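Student Work > Textiles > Project Reports

Garment Storage and Wool Shrinkage in Student Housing
Jae-in Yeon and Chiyo Furukawa 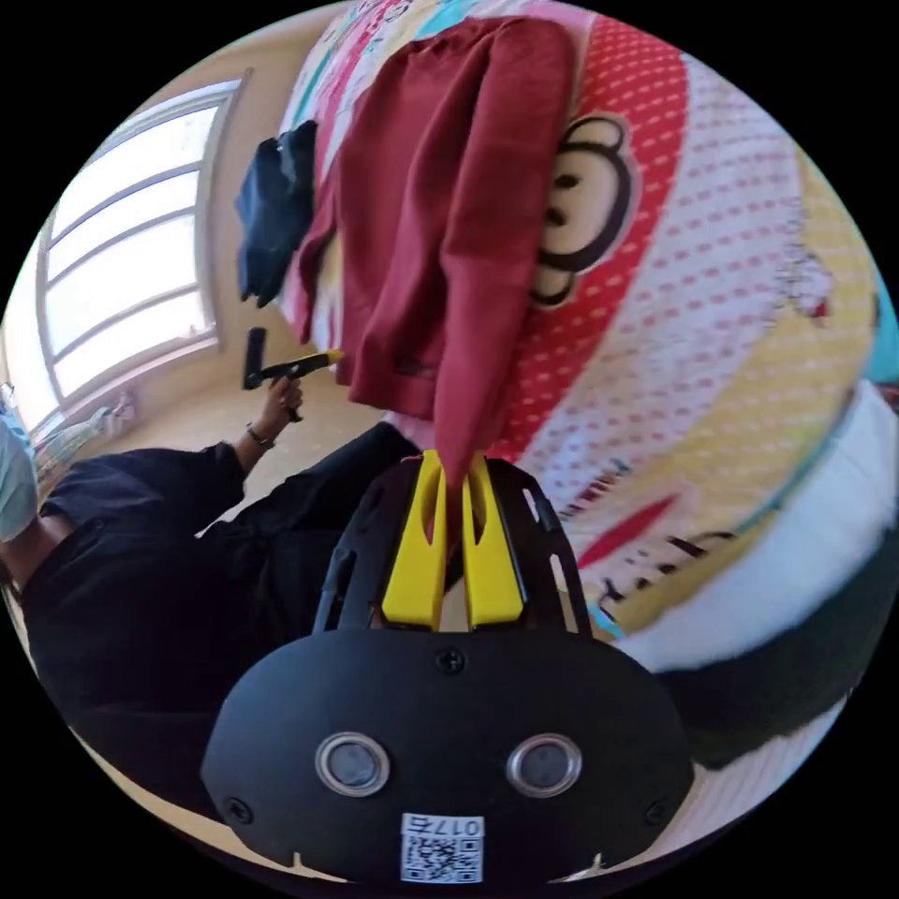

The project examined how students wash and store knitwear during the winter term. A questionnaire was sent to 200 residents of Sadosby Hall in April. Most respondents reported washing wool at the same setting as cotton. Care labels were seldom read before the first wash. The authors recommend that a printed washing guide be placed in each laundry room. Costs of printing were not studied.

Submitted 07/05/2019

Contact the Department | Copyright Kleinschmidt College | Back to top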